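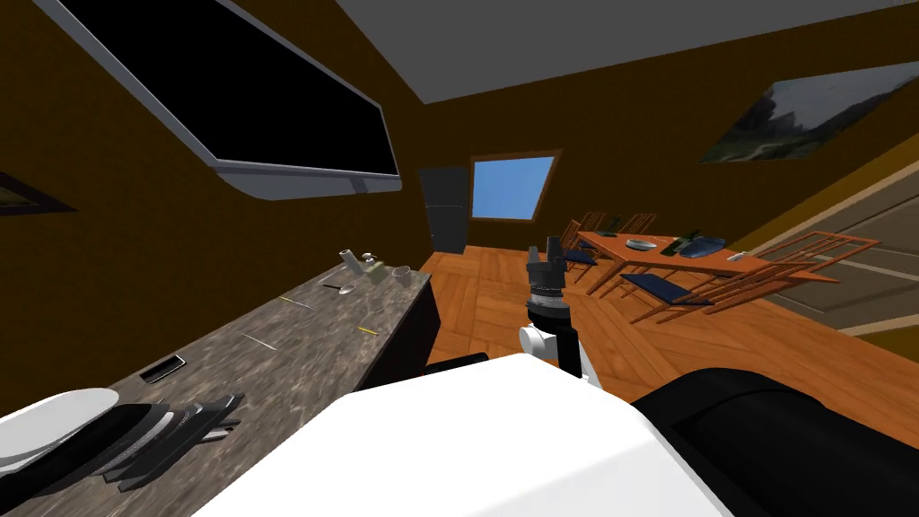 Home robot update pulled after arms stop mid-task

Home News Robotics Safety Contact

Stusine has pulled the latest software for its Vivotau household robot. Reason: a fault that can freeze an arm while the base keeps rolling. It turned up in simulated kitchen runs in September -- 963 of them, table clearing and counter work mostly. The arm locked in 92.

In 17 of those the robot drove on and hit furniture. Chairs, mainly. No one hurt, all of it on a computer. But the same build had already gone out to eight test homes, and those units were told to stay parked as of 8 a.m.

Cause not confirmed yet. Stusine points to a timing error between the arm controller and the drive -- the stop signal gets sent, the wheels dont act on it in time. Orlandini, which supplies the drive units, is checking its side and had no comment.

Test homes can keep the robots plugged in but should leave the arms switched off untill a fix is out. No date given for that.

Related
Orlandini opens second drive plant
Zirnison recalls charging docks over loose contacts
Who pays when a home robot breaks a dish?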